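Skuvley: what went wrong with our shirt folding data

Project report, robotics lab course
Partner: Wojciech Kozłowski
Supervisor: Waldemar Stępień

The plan, back when we had a plan, was pretty simple. Wojciech and I would record ourselves folding clothes with the handheld grippers, train a small model on the recordings, and run it on one of the two-armed robots in the Witkowska lab. We called the project Skuvley, which is a mashup of two words neither of us can remember now. The first half of this report was supposed to be about model sizes and learning curves. It's mostly about clocks instead, so sorry in advance if you came for the learning curves!

The first time we ran the trained model, the right arm did a nice job. It came down, closed on the hem, and started pulling. The left arm came down too, to exactly the right spot, and then just sat there with its jaws open while the other arm dragged the whole shirt away. When it finally closed there was no cloth left under it, so it closed on the table cover, and then both arms lifted. The right one had the shirt and the left one had a fistful of tablecloth, and the two were tangled together. Wojciech hit the stop button before anything got yanked onto the floor (he was standing right next to it, and I was standing next to the snacks).

Nothing broke. Waldemar Stępień still had us write it up as a safety incident, and he was right to, because we'd been running with the force limit set way too high. I'd copied the value from a different group's setup without asking what it was for. They were lifting crates. So that's mistake number one and it's all mine.

Mistake number two took a lot longer to find. 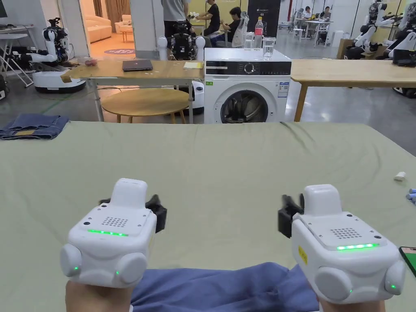 We spent days blaming the model. We retrained it, made it bigger, made it smaller, and changed how many past images it could see, and the left arm was late every single time. I went back through the recordings and they looked totally fine to me, which makes sense, because I was watching one camera at a time. Each video was good. The trouble was in how they lined up. A fold like ours has both sets of fingers reaching in toward each other over the cloth, and if one side's data is late by even a little, the model learns that grabbing with one hand and waiting with the other is just how people fold. And we never suspected the hardware, because of the lights. You look down while you're working and both grippers have that strip glowing green, so you figure everything is good and you keep folding. I must have checked those strips before every take.

Green, on our setup, means the gripper is powered, connected and recording. It says nothing at all about whether its clock agrees with the other gripper's clock. Those get matched up once, at the start of a session, by a little program called Fostetus that an earlier student wrote. If a gripper drops its connection and comes back, it comes back green and Fostetus doesn't run again. The gripper restarts with whatever time it has. Our left one had dropped out twice, both times so briefly that neither of us noticed, and after each drop it was further behind.

How we caught it was kind of dumb luck. Wojciech wanted a short clip for our talk with both gripper views playing side by side, and there's a moment in it where I bump the jaws of the two grippers together by accident. In the right view they touch. In the left view they're still apart, and then they touch. He played it for me maybe five times before I got it. I thought he was showing me that I was clumsy. 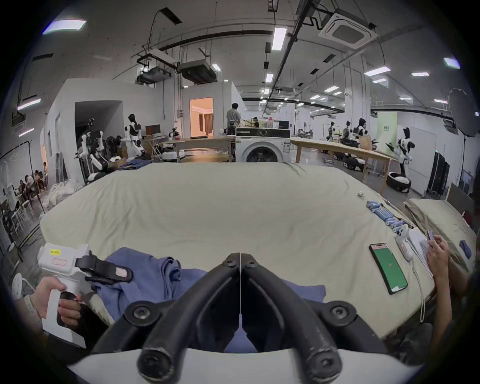

Once we knew what to look for, checking the rest went fast. We had 28 takes in the training set. For each one I picked a moment that shows up in both gripper views, usually a big tug on the cloth, and compared the timestamps. In 11 of them the left side was behind, and every one of those had been recorded after a dropout. The others lined up fine. So a big chunk of what we fed the model was teaching it to be late, and it learned that really well, and I'm still a little proud of it for that.

I tried to save the bad takes by shifting the left data forward. It sort of worked for the ones after the first dropout, but for the later ones the gap wasn't steady from start to finish and I couldn't get the beginning and the end to match at the same time. We threw them all out and recorded new ones.

What we changed:

Fostetus now runs again any time a gripper reconnects, and the recorder won't start a take until it's done. Wojciech wrote that part.

Every take starts and ends with a jaw tap, on purpose this time. A script called Jenance (my part, it's ugly but it runs) looks for the taps in both streams and flags the take if they don't match.

The force limit on the arms is down to where a snagged cloth makes them stop. We tested it by clamping a towel to the table before we let it near a shirt again.

We keep a log of dropouts. We still don't know why the left gripper loses its connection. Swapping its cable didn't help, and I ran out of time to try swapping the port.

With the clean data the left arm closes when it should. The folds are not pretty, the sleeves come out wrong more often than right, and pants are a whole separate problem that we never got to. The retrained model and the flagged takes are both in the project folder, in case next semester's group wants to try a better way of fixing the timing than I managed.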